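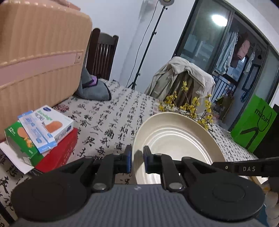

ABOUT US

Dutwood sells tableware and table linen for homes where the table gets used for everything. We carry plates, bowls, serving dishes and tablecloths, and we ship all of it from one address on Wumbei Street.

The company started with a single line of large cream-white plates with raised rings on the inside and a wide rim. Plates are still most of what we do. The catalog now has 332 items, and the Lonavari line of printed cloths makes up a good part of it. White cloth with black calligraphy is the pattern people ask for most, and it goes well with a plain plate and a few twigs of yellow flowers.

We look at our goods in ordinary rooms. A dining table at home may have boxes stacked at one end, a suitcase next to them and a jacket over the back of a chair, with the laundry out on the balcony. A plate has to look right there too – most of our customers don't keep a separate room for guests.

How we work

Every plate is checked by hand before it is packed. We look at the rim first, then the foot, then the glaze. Plates with small marks go to the seconds shelf and are sold at a lower price in March.

Orders leave within 3 working days. Last year we packed 2,049 of them, and 968 were repeat orders. Large plates travel upright in the carton, with card between them.

Nirkeo

Nirkeo is our sister shop for vases and dried stems. It has its own stock but shares our packing room, so items from both shops can go in one parcel – please say so when you order.

Visits are by appointment. Returns are accepted for 30 days if the item is unused.

Page last updated 2/28/24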